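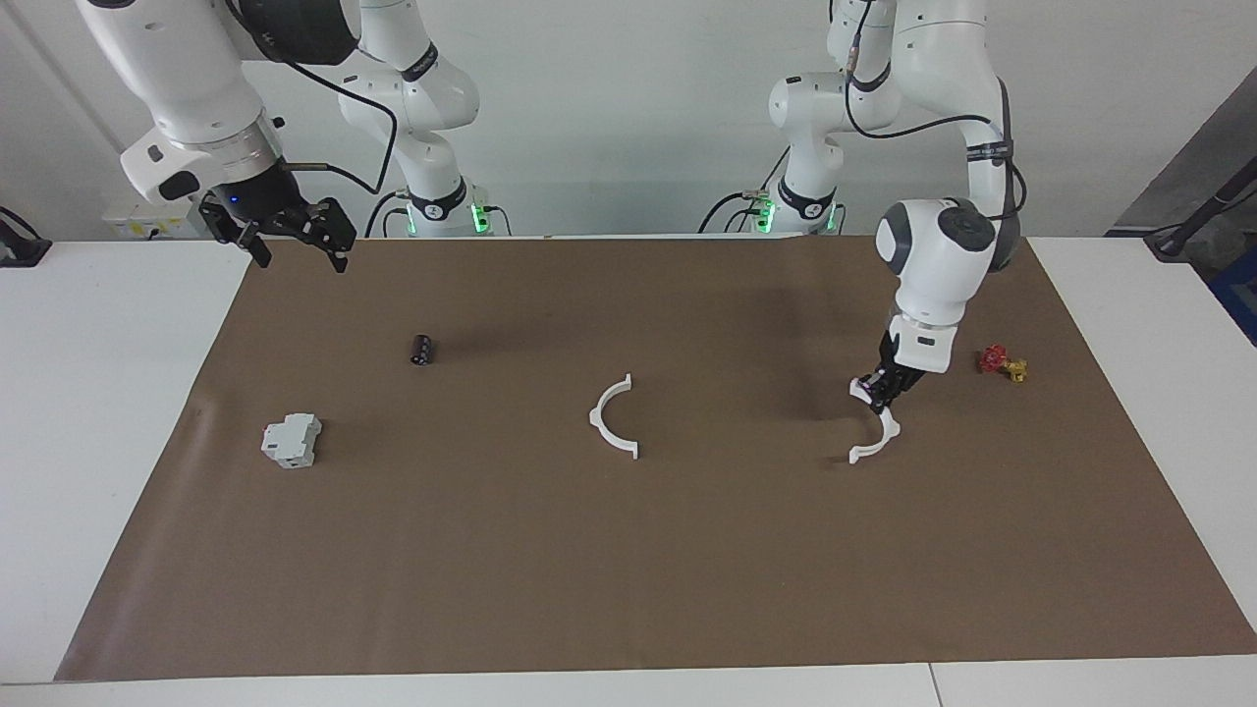 I've been to a lot of ribbon cuttings, and I'll admit I mostly go for the cake. But the one in Bakton this March had me standing in a muddy parking lot at 8 a.m. with a paper cup of coffee, waiting for the governor to open a public restroom. Well, a restroom and 26 miles of new sewer line, but the restroom got the ribbon (you can't really tie one to a pipe).

The crowd was bigger than I expected. Two school bands showed up, and they'd clearly learned different versions of the same march! The governor talked for 78 minutes, mostly about highways, then laid a foundation stone for the next project, a water treatment plant out toward Jutmont. I was close enough to see that the stone already had the wrong month carved on it.

What I wanted to know was who gets hooked up and who doesn't. Around 1000 homes are on the list for this first round. The Meireles side of town is done, and people there were happy to tell me about it, at length, over the fence. One woman had filled in her old septic tank and planted squash on top.

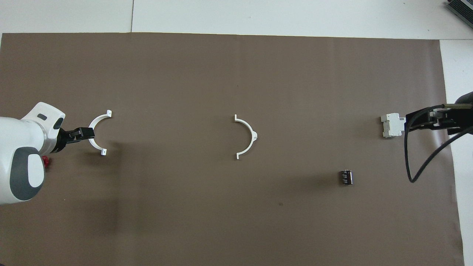 Irar is the part of the county still waiting. It's hill country up there, with narrow roads and rock under everything, and the county's plan stops just short of it. Think of that big sheet of brown paper over the white tabletop: it reaches almost from one side to the other, but there's still a strip of white along the top and another down the right. Irar is the strip along the top. I drove up after lunch and heard about the same promise from three elections ago, told three different ways.

The county office says a survey of the hill roads comes next, and that the money is "under discussion." I asked for a month and got a brochure. I'm going back in the fall, and I'm parking on gravel this time.

Related stories
Why the Jutmont bridge opened twice
Meireles market gets its roof back
A night at the Bakton budget hearing

Contact us | Copyright, all rights reserved | Back to top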